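4.2 What the walkability scores leave out

The usual account of walking in mid-sized towns runs as follows: put homes near shops, add pavements, slow the traffic, and people will leave the car at home. We do not dispute that these things help. We do doubt that they explain as much as is claimed for them, and the Hurnton survey gives some grounds for that doubt.

Of the 700 households that returned a form in September, most of those in the old town scored well on the standard index. They had a bus stop within a short walk, a food shop nearby and street lighting throughout. Yet when asked how they had made their last trip of under a mile, many gave the same answer as households in Grondora, the newer estate across the ring road, where the index is poor. The gap between the two areas was smaller than Michailidis predicts and, once car ownership was taken into account, smaller still.

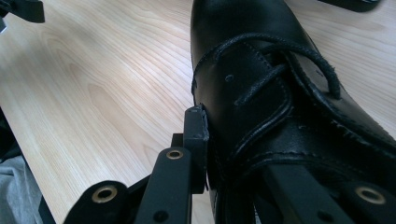
One reading is that the index measures the wrong thing. It counts the distance to a shop but is silent on whether anyone wants to use that shop. Several old town respondents wrote in the margin that they drove past the nearest grocer to reach a cheaper one. An index that gives full marks for the first shop will overstate how walkable the street is for them.

A second reading is less comfortable for planners. People who like walking may choose to live where walking is easy, in which case the street gets credit for a habit its residents brought with them. Our data cannot settle this – we have one survey at one time – but neither can most of the studies cited in support of the index, and few of them say so.

We also compared two sets of 50 households, 50 from each area, matched on age, income and number of cars. The matched old town group walked a little more. The difference was within the range we would expect from chance, and we would not build a policy on it.

Figure 3. Footwear and storage.

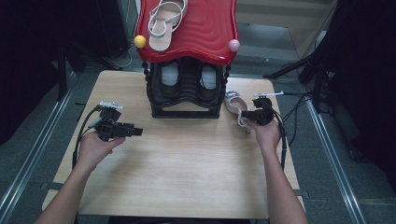
4.3 Limits of the survey

The form asked people to recall a trip, and recall is poor for short journeys. Walking to a parked car was sometimes entered as a walk and sometimes not. The Kiteo phone counts, which cover over 2,000 trips in the same month, avoid this problem but bring their own: they miss anyone who leaves the phone at home, and they treat a slow bus as a brisk walker more often than we would like.

September was also dry. A winter round might widen the gap between the two areas or close it altogether, and we have no firm view on which is more likely.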